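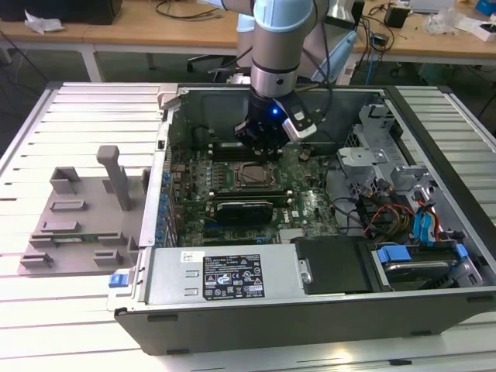
*Side panel off, case on its side, memory slots up at the top of the board.*

# Swapping the RAM in an old Dell tower

I've been meaning to write this one up since November, when I did the first of these old towers and had to keep running back to the other room to look things up on my laptop. So this is the page I wanted back then! It covers taking out old memory and putting new memory in, plus a little poking around while you've got the case open.

You don't need much. A Phillips screwdriver (some cases don't even need that), a can of air, a little dish for screws, and the new memory. I ordered mine from Dollgate, and it came in one of those plastic clamshells that take longer to open than the computer does.

**Check the memory before you buy it.** Look up your exact model and see which type of RAM the board takes. DDR2 and DDR3 sticks look pretty much alike in a listing photo, but the notch is in a different spot and the wrong one will not go in. I've got a stick in my drawer to prove it.

## Opening it up

1. Shut the computer down from the menu and let it finish.
2. Switch off the power supply if yours has a switch, and pull the power cord. Then press the front power button and hold it for 3 seconds or so. That drains whatever is left in there.
3. Unplug everything else from the back. I take a phone picture first so I know which monitor plug went where.
4. Lay the tower on its side with the removable panel facing up. Give yourself more table than you think you need.
5. Take off the panel and put it somewhere you won't step on it.

Touch bare metal on the case before you touch anything on the board. If you've been shuffling around on carpet in socks, do it again.

## Finding your way around

If you've never been inside one of these, start with the power supply, the big silver box with the label full of tiny print. The hard drive in mine sits in the corner of the case, held by blue plastic rails. The graphics card is the black one seated in an expansion slot, and you can leave it right where it is for this job.

The memory slots are long and skinny, with a latch on the end (usually both ends, but some boards only have one that moves). If you've got a bundle of colored wires flopped over your work area, just ease it to the side. Don't yank! I did that on my second tower and spent an evening wondering why the drive didn't show up. The SATA plug had come halfway out.

## Old stick out

Push the latch outward and the stick pops up a bit. Hold it by the edges and lift straight up. If it feels stuck, check the latch again, it's almost always the latch.

Blow out the slot while it's empty — short bursts, can upright. I also hit the fans if they're fuzzy, holding the blades still with one finger.

## New stick in

1. Make sure the latches are open.
2. Line up the notch in the stick with the bump in the slot.
3. Set it in evenly, then press down with both thumbs, one at each end.
4. Keep pressing until the latches click in.

It takes more push than feels polite. The first time I stopped too early and got nothing but beeps. If you're putting in 2 matching sticks, check the manual for which slots go together as a pair.

## Before you close it

Go over every cable you bumped and give the plugs a gentle push. Then hook up just power, monitor and keyboard and turn it on with the panel still off, hands out of the case. If it starts up, go into the setup screen and see that the full amount of memory is listed. You may get a message saying the amount has changed, and that's fine, just continue.

No picture, or beeping? Power off, pull the cord, and reseat the memory. After that, try one stick at a time.

Once it's happy, unplug it again, put the panel back on, and stand it up. I stuck a bit of tape inside the panel with the memory type written on it, so next time I can skip the looking up.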